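Workshop tips: running a small arm at a play kitchen for an open day
Notes from the Havirdale demonstration, Sunday, August 21, 2022
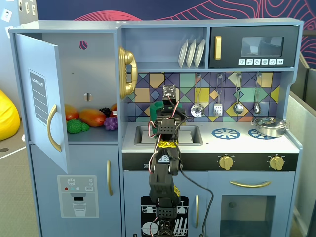 Before the doors open

Fix the base of the arm first and place the kitchen second. We did it the other way round at Makori last year and spent the morning shuffling the arm along to find a spot where it could get at both the sink and the fridge. With the base clamped, slide the kitchen towards it until the gripper can touch the back of the sink with the elbow still slightly bent. A straight elbow at full stretch will sag and chatter.

Mark the kitchen's feet on the floor with tape. Children lean on it. On carpet, tape alone will lift, so use the cloth type and press it down hard.

Open the fridge door fully and leave it open unless the door is part of the demonstration. A half-open door drifts, and the wrist will catch it on the way back.

Set the servo limits with the power supply you will use on the day. Béla Simon set ours on the bench supply and then fitted the Betix adaptor, which gave a slightly lower voltage under load, and the shoulder stopped short on every lift.

Cables

Leave slack at each joint for the full swing, then add a little more at the wrist. Tie the bundle to the brackets and never to the servo bodies. Move each joint by hand to both ends of its travel with the power off and watch for pinching.

The main lead should leave the arm low down. If it has to cross the front of the kitchen, take it to the side away from the visitors and check that it does not snag on the door handles. Ours snagged twice before lunch.

Number the brackets. Plain white labels are enough. When a joint fails with a queue waiting, it is quicker to call out a number than to describe which black part is meant.

Choosing what to pick up

Plastic fruit is a good load: light, cheap and forgiving. Large smooth pieces such as a mango are harder than they look, as the fingers squeeze them out forwards. A strip of rubber cut from an old bicycle tube and glued inside each finger cures most of this. Bunches of grapes are easier to hold but swing about, so slow the wrist down.

Keep pieces of similar colour apart if the arm is finding them by camera. Red and orange fruit side by side gave us more wrong picks than anything else. Golnar Mousavi moved them to opposite ends of the shelf and the fault went away.

Plates standing in a rack are for the afternoon, once the arm has warmed up and the zero position has been checked again. Lift straight up until clear, then turn. Any sideways movement in the rack will jam the next plate along.

Hanging utensils are not worth attempting in front of an audience. They turn on the hook as soon as they are touched.

Lighting

Tiled or patterned backsplashes are busy, and shiny utensils throw highlights straight into the lens. Turn off any spotlight aimed at the kitchen and use the room lights only. Fix the camera exposure by hand. Left on automatic, it changes each time someone in a white shirt walks past.

During the session

Run for 20 minutes, rest for ten. Small servos get hot when holding a load still, so park the arm folded down between runs with nothing in the gripper.

Put one person on the stop switch and give them no other job. The person talking to visitors cannot do both.

Keep 2 spare servos of the size used at the wrist, already fitted with horns. The log counter read 3,301 moves at close and we had used one of them, at the gripper.

Visitors will ask to drive it. Cut the speed by half and limit the reach in software before handing over the controls. The Drotgate people let visitors run at full speed and lost a finger linkage in the first hour.

Packing away

Power off with the arm supported by hand. It drops.

Wipe the rubber finger pads with a damp cloth. Dust from the floor ruins the grip by the next outing.

Check every bracket screw before storage and again before use. A drop of medium thread lock on metal-to-metal screws only — it cracks plastic horns. The next demonstration is in September and the wrist bearing is to be changed before then.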